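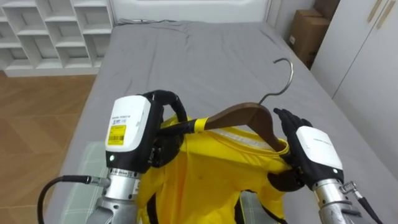 4. Exercício do cabide (peça no lençol)

Este capítulo supõe que a equipa já fez a calibração dos pulsos do capítulo 3. Se saltou o capítulo 3, volte lá. Nós esperamos.

O objetivo é enfiar o cabide de madeira na gola da peça amarela com os dois braços do Ploria. No clube, uma pessoa faz isto em poucos segundos e sem pensar. O Ploria tem 2 minutos, e convém que alguém pense por ele.

4.1 Preparação

1. Estique bem o lençol cinzento. As rugas grandes confundem o programa de preensão Gritby, que já tentou pendurar uma dobra do lençol.
2. Pouse a peça amarela na zona central, com a gola virada para o lado da cabeceira. Não a alise demasiado: no concurso ninguém a vai passar a ferro.
3. Confirme a fita amarela no braço esquerdo do cabide. É a referência para os dedos da mão esquerda. Se a fita estiver a descolar, substitua-a antes de ligar os motores.
4. Verifique as luzes verdes nos dois pulsos. Só uma acesa não conta como «quase pronto».

Nota: os cabos pretos correm pelo lado de fora dos antebraços. Deixe folga suficiente para o braço rodar, mas não tanta que o cabo vá passear para cima da cama.

4.2 Execução

5. No menu Poton, escolha a rotina 1014 e carregue em Iniciar.
6. Entregue o cabide à mão esquerda, com o gancho para cima. Retire a sua própria mão antes de confirmar o fecho dos dedos.
7. Use a mão direita para acompanhar a ponta livre do cabide até ficar dentro da gola. Dedos abertos, pressão leve. A Tayla Waaka recomenda avançar em passos de 15 milímetros — ela é também a única que nunca descoseu uma gola.
8. Quando as duas pontas estiverem dentro, pare e olhe. Só depois mande levantar.

Cuidado: não puxe a peça com a mão enquanto os braços estiverem ativos, mesmo que falte «só um bocadinho». O botão de paragem fica com o segundo operador, e o segundo operador fica sem telemóvel.

4.3 Se correr mal

O cabide roda na mão esquerda: a preensão está longe da fita. Abra os dedos, reposicione e repita a partir do passo 6.

A gola foge para o lado: reduza a pressão da mão direita no separador Força. O Kiros Gebru prefere segurá-la com um livro pesado, solução que o regulamento da Taça Degefa proíbe desde outubro.

O gancho prende-se no tecido: pare a rotina, desligue os motores e solte-o à mão. Registe a tentativa como falhada na folha do Bereket Adugna, incluindo a hora e a versão do programa. Escrever «quase» na coluna do resultado continua a não ser aceite.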